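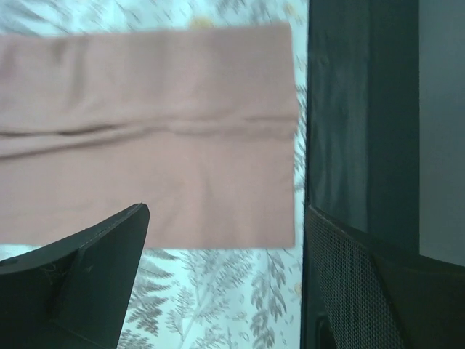

Pink cloth on the plant-print cover, long fold just above the middle.

Monday, after lunch

Back on the folding notes. I've been putting this off because the cloths all looked the same to me on Friday's list and I'd lost my key (found it, it was inside the Valdovinos folder, thanks Ifeoma).

The pink one is the one I keep going back to. I call it pink, Osvaldo calls it mauve, and the label on the bag says "beige", so for the rest of this notebook it's PINK and that's that. It's plain, so there's no pattern to line up against, and you have to go by the edges. The top right corner is nice and crisp. The long fold is another matter – it stands up as a ridge on the left, then gets thin and a bit crumpled going right. The lower half lies much flatter than the upper one, which has gone soft and rumply on the left.

Kayode reckons I should press along the ridge from the middle outwards. I've always gone left to right, like my gran did with tea towels, but I'm willing to try it his way tomorrow. Also want to try holding the right edge down first, as it bulges out near the middle and I don't like the look of it.

The pale cover stays on the table, please! I know Somtochukwu wants the plain grey one back for the Skinderel lot, but the pink shows up so well against the grey plants and I can find the edges without squinting.

Bits and bobs:
– Order from Pikisthorpe is for 100 cloths, same weight as before. Tanko has the paperwork.
– 6 of the old ones are too frayed to keep. Rag bin.
– Iron is still at Grukville. Somebody ask for it nicely.
– New page for the towels, don't squeeze them in under this one like last time. I couldn't read my own writing.

Still to decide: do we count a fold as done when the corners meet, or only when the ridge is flat too? I say both. Osvaldo says corners. Will bring it up at tea, and Ifeoma can have the deciding vote.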